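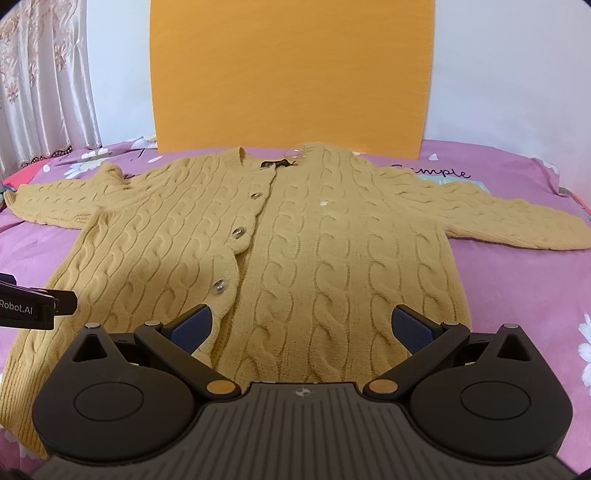
Audio guides should be priced by the stop

Most self-guided walking tours are sold as a single block. The Old Emilton route, published by Odovlow, has 44 stops and one price. A visitor with a free afternoon pays the same as one who stays the week, and few people walk the whole thing. I think the block price is a mistake, for the operator as much as for the walker.

A recorded stop has a fixed production cost and almost no delivery cost. Once the file is on the server, the tenth listener costs what the first did. Operators take this as a reason to bundle: if extra stops are free to deliver, put them all in. The result is padding. On the Emilton route, eight of the stops lie along Thibodeau Street within two blocks, and several repeat the same dates.

Jaxon Doucette, who wrote the scripts for the Skornine harbor walk, has argued in print that per-stop pricing punishes curiosity. People will skip the minor sites, he says, and the minor sites are where a town explains itself. I take the point. A small charge at each door does change how people move, and a walker who is doing sums is a poor listener.

The fix is a cap. Charge for each stop up to a set number, then open the rest at no cost. A short visit stays cheap, a long one has a known limit, and the operator gets a record of which stops people chose to pay for. Under a block price that record is weak - a skipped stop and a stop the walker never reached look the same in the log.

Refunds get simpler too. If a street is closed on Monday, the stops on it are not charged.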